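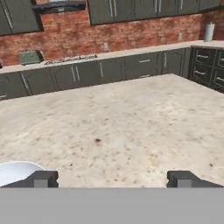

Fig. 2. Wrist view in the sim kitchen, gripper over the island, fingers apart.

Kemlow vs Orkberg grippers – week 2 notes

Same arm model, same controller (Venen), only the gripper swapped. 182 pick attempts each on the island top, bowls and small boxes. Task was grasp and lift, nothing fancy.

Kemlow missed less on boxes. Orkberg better on bowl rims but slow to close, and it kept timing out untill we raised the limit. Not sure thats a fair comparison, need to rerun Kemlow with the same limit.

Wrist camera problem: anything far left goes behind the finger, so the detector loses it on approach. Tried tilting the camera – helped a bit. Logs are in the Vidal folder, 539 files, not all labeled yet.

To do: rerun, finish labels, fix plot axes.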